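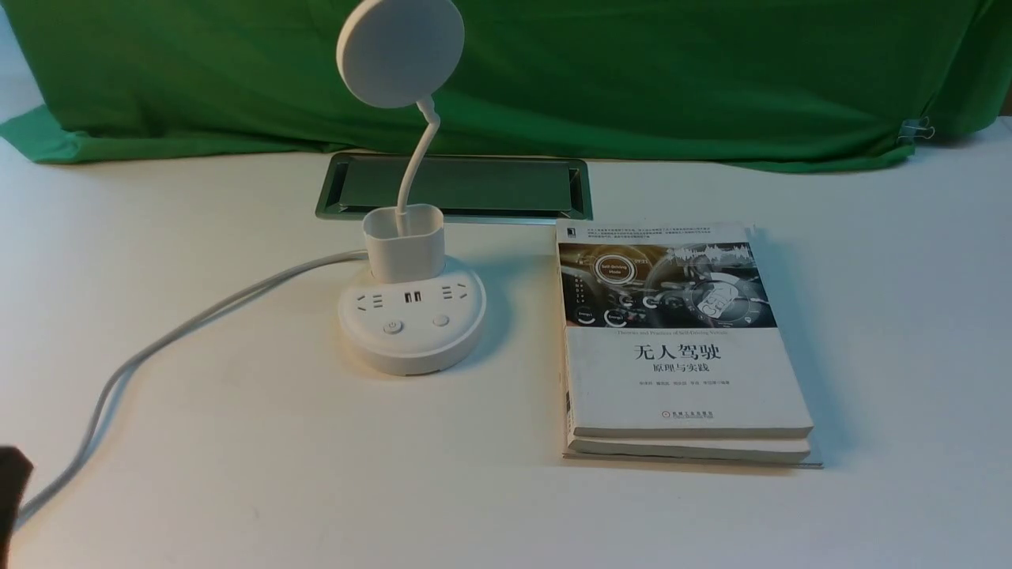 Hye-jin Song wrote:
> Before the new handling contract starts at Torcombe I would like to know
> what happens to the late bags. At present anything that misses the last
> van is held overnight in the arrivals office and goes out in the morning.
> The draft rota from Cheon has no one in that office after the evening
> Wurberg flight. Is the work moving to Trinomcombe, or has it been missed
> off? We also have passengers asking at the desk and I don't know what to
> tell them.
>
> Hye-jin

Hye-jin, all,

It was missed off. I spoke to Baltasar Troncoso at Cheon yesterday and he has agreed that the draft rota is wrong. The late bags stay at Torcombe. A corrected rota should come round early next week and will show one person in the arrivals office until the last bag has been logged.

For passengers asking now, please say that nothing changes until the contract starts, and that the phone number on their claim slip stays the same afterwards. Please don't give out the Trinomcombe number. They handle cargo and can't see our claims.

A few other points from the call.

Staff transfer. All 68 people on the Torcombe ramp and passenger side move across on their present terms. Letters have gone out. If you haven't had yours, tell Bit-na Won and copy me in. Two were returned because of old addresses.

Passes. Existing passes remain valid until the date printed on them. You do not need a new one just because the company name on it is out of date. Jackets will be swapped over as stock arrives, large sizes first.

Wurberg flight. The airline wants to use a bigger aircraft at weekends, with up to 230 seats. Stand 9 can take it but the belt loader we keep there can't reach the rear hold, so the other one will have to be driven round each time. Hae-won Ki is looking at whether the two can simply be swapped. I have asked for an answer before the roster is fixed, as it makes a difference to who is needed on the late turn.

Bag tags. We are down to the last 300 of the old rush tags. Use them up. The new ones are in the stationery cupboard and are a different colour, and the scanners read both.

De-icing was raised again and put off again. I'll bring it up once the rota is out of the way.

Hye-jin, could you send me the times you have for late bags so far in July? Baltasar wants them to set the finish time, and mine stop at the end of the first week.

Regards,
Lợi Quan
Torcombe station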